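Analyse de la performance en sports collectifs
Séance 5 - La sélection : qui choisit, sur quoi, et pourquoi on se dispute ensuite
Polycopié à lire avant le TD. Ceux qui l'auront lu pendant le TD se reconnaîtront à leur air absorbé.

5.1 Rappel de la séance précédente

Nous avions laissé l'entraîneur de Breltwood devant son tableau blanc, avec un groupe élargi et un samedi à préparer. Il lui faut vingt-trois noms sur la feuille de match : quinze titulaires, huit remplaçants. Le reste du groupe portera le survêtement et fera bonne figure en tribune.

La question d'apparence simple, « qui sont les meilleurs ? », n'a pas de réponse tant qu'on n'a pas précisé meilleurs à quoi, contre qui, et à quelle minute. Un pilier qui tient la mêlée jusqu'à la 64e et disparaît ensuite est un excellent pilier pendant 64 minutes. Le sélectionneur achète des minutes. Le supporter, lui, achète des noms, et c'est une source durable de courrier.

5.2 Trois logiques de sélection

a) La logique du statut. On reconduit ceux qui ont déjà joué. Avantage : les automatismes, la paix du vestiaire, une conférence de presse courte. Inconvénient : l'équipe vieillit d'un an tous les ans, phénomène bien documenté qui surprend encore certains présidents de club.

b) La logique de la forme. On prend ceux qui ont brillé récemment. Reste à définir récemment. Sur deux matchs, un ailier qui marque trois essais a peut-être surtout un bon centre à côté de lui. Revoir la séance 3 sur les petits échantillons, en particulier le passage que personne n'a su restituer au contrôle.

c) La logique du profil. On part du plan de jeu et on cherche les joueurs qui le servent. C'est la plus défendable sur le papier. Elle suppose qu'il y ait un plan de jeu.

Dans la pratique les trois se mélangent, et le communiqué officiel parle toujours de la troisième.

5.3 Étude de cas : le numéro 13 de Breltwood

Deux candidats pour le poste de second centre. Sipho Cele, le plus capé, défend en lecture, monte peu, se trompe rarement. Xolani Adams attaque la ligne, franchit souvent et laisse de temps en temps derrière lui un espace où l'on pourrait garer un autocar.

Données de la première moitié de saison, relevées à la vidéo :
Cele : 82 % de plaquages réussis, peu de franchissements, très peu de ballons perdus.
Adams : 70 % de plaquages réussis, le plus grand nombre de franchissements de l'équipe, et les pertes de balle qui vont avec.

Première lecture, celle du comptoir : Cele défend mieux, Adams attaque mieux, affaire classée.

Deuxième lecture : les plaquages tentés ne sont pas les mêmes. Adams monte vite et se jette sur des porteurs lancés, loin de ses soutiens. Cele attend et plaque des joueurs que la ligne a déjà poussés vers lui. Le pourcentage additionne des gestes de difficulté différente et les range dans la même colonne. On ne peut donc pas soustraire 70 à 82 et présenter le résultat comme un écart de qualité défensive. Chaque année une copie le fait, généralement avec un graphique en couleur.

Troisième lecture : l'adversaire. Contre Grevalico, qui joue au pied et attend la faute, la prudence de Cele vaut cher. Contre Stüber, dont les centres écartent dès la deuxième phase, il faut quelqu'un qui monte couper la passe, et la discussion se rouvre. 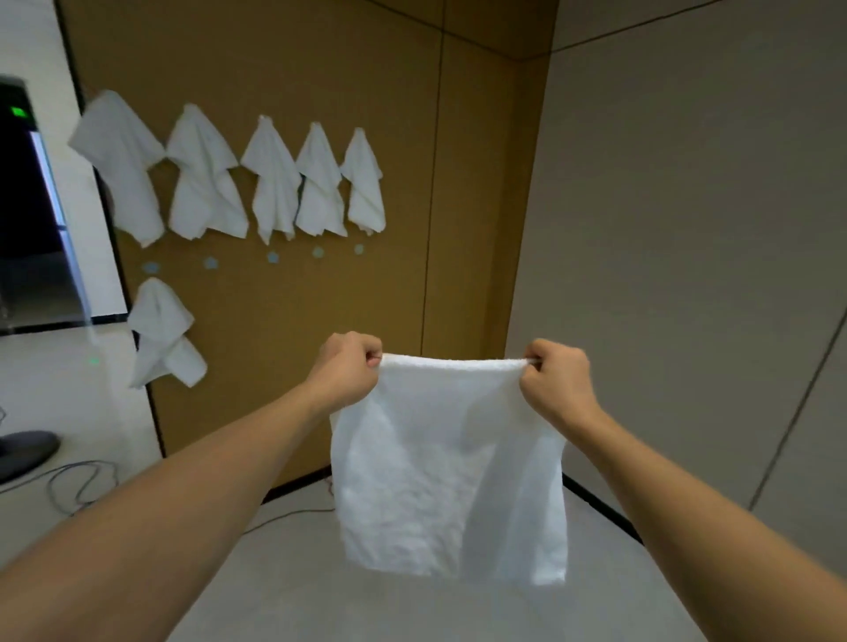 Sipho Cele voit les choses autrement : à son avis, on raisonne comme si le 13 défendait seul, alors que son pourcentage doit la moitié de sa bonne mine au 12 qui lui ferme l'intérieur. Changez le 12, dit-il, et vous changerez de 13 sans avoir touché au 13.

L'objection est sérieuse et rejoint ce que la littérature appelle l'effet de complémentarité. On ne sélectionne pas un joueur, on sélectionne des paires, des triplettes, un huit de devant. Une charnière se juge à deux. Un troisième ligne aile se juge avec l'autre aile, qui fait le travail dont on le félicite.

5.4 Le banc

Longtemps considéré comme une salle d'attente, le banc est devenu un objet tactique. Deux répartitions courantes : cinq avants et trois arrières, ou six avants et deux arrières. La seconde promet une fin de match rugueuse et repose sur l'hypothèse qu'aucun arrière ne se blessera à la dixième minute. Les entraîneurs qui l'ont tentée et perdue ont vu un flanqueur finir à l'aile, avec un courage qui forçait le respect et un placement qui forçait l'inquiétude.

À retenir : la polyvalence d'un remplaçant se paie. Celui qui couvre trois postes est rarement le meilleur à l'un d'eux, mais il est le seul qu'on appelle à coup sûr.

5.5 Les biais du sélectionneur

Biais de récence. Le dernier match pèse plus que les cinq précédents, la dernière action plus que le dernier match.

Biais de visibilité. L'essai se voit, le soutien offensif qui a fixé deux défenseurs ne se voit pas. En décembre, sous la pluie, plus rien ne se voit et l'on sélectionne au statut.

Biais d'engagement. Après avoir défendu un joueur devant la presse, il devient coûteux de le sortir. Truletti a gardé le même ouvreur une saison entière pour cette seule raison, et l'ouvreur lui-même commençait à s'en étonner.

Biais du contre-exemple. Tout sélectionneur connaît un joueur trop petit, trop lent ou trop vieux qui a réussi. Il en parle volontiers. Des autres, moins.

5.6 Pour le TD

1. Reprenez les données de 5.3. Quelles informations vous manquent pour comparer les deux défenseurs ? Classez-les par coût de recueil à la vidéo.
2. Composez le milieu de terrain de Breltwood contre Stüber, puis contre Grevalico. Une demi-page par match. « Parce qu'il est en confiance » ne constitue pas un argument.
3. Proposez une répartition du banc pour chacun des deux matchs et dites ce que vous faites si l'arrière sort avant la pause.
4. Rédigez le communiqué de presse qui annonce la non-sélection du joueur écarté. Six lignes au plus. Le mot « concurrence » est autorisé une fois.

Travail en binômes, à rendre avant 18 h. Les binômes qui ne s'entendent pas sur le 13 remettront deux versions, et je lirai la plus courte en premier.

Séance 6 : les statistiques de touche. Apportez la grille de codage, celle avec les colonnes dans le bon ordre.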